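작업실 > 정리 기록 > 소모품 > 테이프 편

9월 · 글 정리함 관리자

전기 테이프 정리. 드디어 손댐. 봄부터 하자 하자 했는데 계속 밀렸고, 지난주에 검정 테이프 찾느라 서랍 다 뒤집은 다음에야 시작했습니다. 결국 못 찾아서 새로 샀고요. 다음 날 나왔음. 공구함 밑칸 장갑 속에서.

일단 테이프 편부터 씁니다. 나머지 칸(케이블 타이, 수축튜브, 단자)은 정리되는 대로 아래에 붙일게요. 글은 짧게. 급하게 쓰는 거라 오타 있을 수 있음.

먼저 예전 상태. Nilo 선반 맨 아래칸에 종이상자 하나, 거기 다 던져넣는 식이었어요. 테이프, 건전지, 짧은 전선, 영수증. 상자 안에서 테이프 옆면에 먼지랑 피복 부스러기 붙고, 그 상태로 감으면 끝이 들뜹니다. 색도 섞여서 노랑 꺼내려면 손을 팔꿈치까지 넣어야 됬고. 쓰다 만 것들은 끝부분을 안 접어놔서 손톱으로 한참 긁어야 했음.

바꾼 방식은 간단합니다. 색마다 한 롤씩만 쟁반에. 나머지는 전부 창고칸. 쟁반은 흰색, 모서리 둥근 네모난 거. 칸막이 없는 걸로 썼어요. 칸막이 있는 것도 써봤는데 롤 크기가 조금만 달라도 안 들어가서 포기. 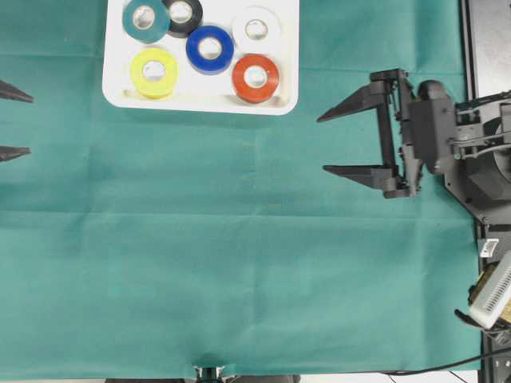

테이프 쟁반. 여섯 색 한 롤씩, 전부 구멍이 위로. 윗줄 청록·검정·파랑·흰색, 아랫줄 노랑·빨강.

줄은 대충 맞췄습니다. 자로 잰 듯이 놓으면 다음 날 바로 흐트러져서 의미 없더라구요. 검정이 청록이랑 살짝 겹쳤는데 꺼내는 데 문제 없으니 그냥 둠. 흰 쟁반에 흰 테이프 안 보일까 걱정했는데 그 정도는 아님.

깔개는 청록색 천. 접어서 보관하던 거라 접힌 자국이 가로세로로 그대로 남아 있어요. 다림질 할까 하다가 관뒀습니다. 천을 까니까 작은 나사 같은 게 굴러가지 않아서 좋고, 떨어뜨려도 소리가 덜 남. 단점은 실밥이랑 먼지. 테이프 끈적한 쪽이 닿으면 보풀이 그대로 묻어나옵니다. 그래서 테이프는 천 위에 바로 안 놓고 꼭 쟁반에.

색별로 쓰는 데는 우리 작업실 기준입니다. 다른 데 규칙이랑 다를 수 있으니 그대로 따라하지 마세요. 전기 배선 색 규정 얘기가 아니고 그냥 표시용이에요.

검정: 제일 많이 씀. 마감, 묶기, 급할 때 전부. 창고칸에 여분도 제일 많이.
빨강: 고장난 선 표시. 빨강 감긴 건 쓰지 말고 수리 상자로.
노랑: 길이 표시. 2미터마다 한 바퀴.
파랑: 빌려온 물건. 돌려줄 때 꼭 떼고 주기, 끈적임 남으면 알코올로 닦기.
흰색: 글씨 쓰는 용. 유성펜 잘 먹음. 날짜나 연결할 데 이름 적어서 감아둠.
청록: 새로 추가한 색. Prestska 쪽에 보낼 묶음 표시하려고 샀는데 아직 몇 번 못 썼습니다.

초록이 왜 없냐고 물어보실 분 있을텐데 다 써서 없습니다. 청록이랑 헷갈리기도 하고, 당분간 안 채울 예정.

여분 관리. 창고칸에 들어 있는 건 Govora 상자에 담긴 93롤. 많죠. 작년에 묶음으로 싸게 나왔길래 욕심부린 결과입니다. 다음에 살 땐 절반만. 오래 두면 가장자리로 풀이 배어나와서 서로 붙어버려요. 여름 지나고 열어보니 밑에 깔린 몇 개가 벌써 그 상태. 상자 세워두지 말고 눕혀두고, 롤 사이에 기름종이 한 장씩 끼우면 좀 낫습니다.

무게도 무시 못함. 상자 하나가 꽤 묵직해서 윗선반에 올렸다가 다시 내렸어요. 지금은 무릎 높이. 허리 조심.

쓰고 나서 지킬 것 몇 가지 적어둡니다.

끝은 반드시 접어서 붙일 것. 손톱만큼이면 충분.
쓴 건 쟁반으로. 작업대 아무 데나 두지 말기.
다 쓴 심은 바로 버리지 말고 통에 모으기. 얇은 선 감아두는 데 씁니다.
가위는 쟁반에 넣지 않기. 날에 풀 묻음.
쟁반 바닥은 한 달에 한 번 닦기. 물티슈로는 잘 안 지고 알코올 조금.
빈 색이 생기면 창고칸에서 꺼내고, 창고에도 없으면 벽 메모에 적기.

쟁반 크기 물어보신 분. 안쪽 긴 변은 안 재봤고, 파는 곳에 적힌 바깥 치수가 435mm였어요. 롤 여섯 개 넣고 손가락 들어갈 틈은 남습니다. 더 작은 것도 있었는데 꽉 끼면 한 손으로 못 꺼내서 패스. 값은 기억 안 남. 비싸진 않았음.

천은 Abdel Rahman 가게에서 자투리로 끊어온 것. 두꺼운 건 아닌데 아직 구멍 없이 잘 버팁니다. 같은 색 또 있냐고 물었더니 그 색은 이제 안 들어온대요. 다음엔 회색이 될 듯.

다음에 올릴 것. 케이블 타이 칸. 이건 좀 심각합니다. 길이별로 나누는 중인데 세어보니 400개 넘게 한 봉지에 뒤엉켜 있었고, 절반은 이미 한 번 조였다 자른 거. 왜 보관했는지 모르겠음. 그다음이 수축튜브, 굵기 표시가 다 지워져서 하나씩 재야 합니다. 단자류는 뚜껑 있는 통이 도착하면 시작.

정리되는 순서대로 추가할게요. 통은 다음 달에 온다고 했으니 단자 편은 그 뒤에 올라갑니다.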